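Wokavton hand-held grippers and the Menon training method: our review after a winter of use
Posted Apr 3, 2019 by Pavithra Mathew

I've been putting off this review because I kept changing my mind. The Wokavton set is a pair of hand-held grippers you use to record yourself doing a task, and Menon is the training recipe that comes with it and turns your recordings into something a robot arm can follow. We bought the pair in December to replace the joystick rig from Juridlow (which I hated, and my wrists hated more).

So, short version: I like it a lot! Longer version follows, with the grumbling left in.

The grippers

Soft stuff is where I wanted to test these. Anybody's gripper can grab a block. I went for plush things and fuzzy fabric, and the fingers do a nice job of pinching without needing a death grip.

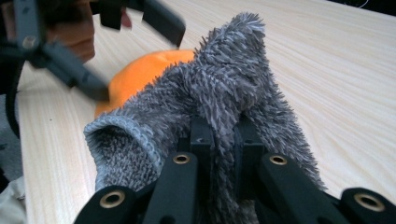 Grip on long fibers was my big worry going in, having watched the Juridlow claws skate right over anything fluffy. With these you get the fabric properly gathered between the jaws, and the gray sock stands straight up over the brass rings while the other hand goes for the orange thing. I did wonder if all that shag would work its way into the joints, so I clean them with a dry paintbrush at the end of the day. Takes no time.

Weight is fine for the first hour. After that you'll want a break, and the cables do tug a little if you route them badly. I'd love a wireless version.

What the cameras get

Each gripper has its own camera looking out past the fingers, and this is what Menon mostly learns from. Fast moves smear, and whatever you're holding can hide the thing behind it. I figured that would sink the whole method. Karthikeyan Naidu, who set up our training runs, told me to leave the smeary bits in and see what happened.
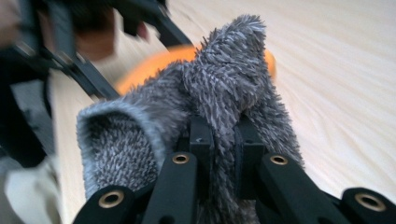

The head view

You also get a third camera up high. It sees both hands, both grippers and the dotted white triangles on top of them, so when a big handful of fuzz is blocking one view there's still another to go on. Keep those triangles where the camera can see them. I tilted mine away constantly at first and had to redo a whole afternoon. 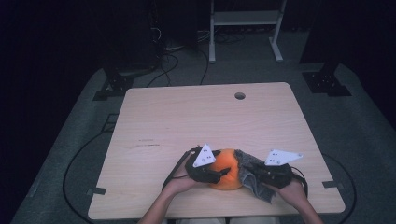 Does the method work?

We recorded 990 demonstrations and trained on an Isar workstation for 16 hours. Using all 3 cameras, the arms got noticeably better at two-handed pickups than they were with the gripper views alone. Dropping the head view hurt most when one soft thing was lying up against another. Leaving in the blurry footage helped too, so Karthikeyan was right and I owe him lunch.

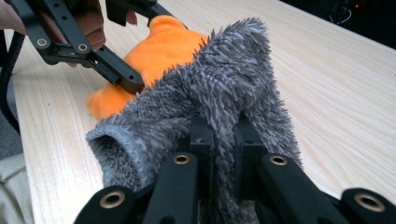

Gray plush pinched in the near gripper, the other one on the orange toy.

Where it still falls down is folding. Anything floppy that changes shape halfway through a move confuses it, and more recordings didn't fix that for us. The manual is also pretty thin on how to mix long and short demos, and I had to email support twice.

Price was 4,000 dollars for the pair with the Menon license. Steep for a small lab, but we've used it nearly every week and I'd buy it again. If you only handle boxes and cups, save your money and stick with what you have.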